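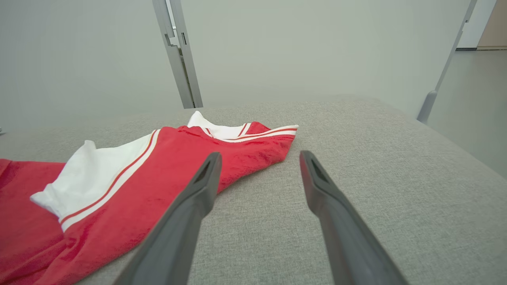 Textile : à Endale, la collecte de maillots rétro affiche 1176 pièces, le tri reste à faire

L'association sportive d'Endale se félicite du résultat de sa collecte de vêtements de sport anciens, close en juin : 1176 pièces déposées, à l'en croire, dans les points d'apport de la commune. Le communiqué parle d'un « succès historique ». Il est plus discret sur la suite.

Sur ce total, 546 vêtements seulement ont été examinés. Les vestes rouges à col blanc, façon années soixante-dix, doivent être revendues à la boutique Beldale, où le prix annoncé est de 26 euros l'unité. Une somme élevée pour des articles donnés, dont l'âge n'est attesté par aucune étiquette dans bien des cas. Une coupe de survêtement et un liseré sur le col ne suffisent pas à faire une pièce d'époque.

« Nous vérifions les coutures et les tissus un par un », assure Birthe Lund, responsable du projet. Combien de vestes ont été écartées à ce stade ? Elle ne donne pas de chiffre.

L'association promet de reverser 10 % des ventes à l'école de football de Wonstead. Le sort des 90 % restants n'est pas précisé, pas plus que celui des vêtements jugés invendables. Un bilan est annoncé pour la rentrée.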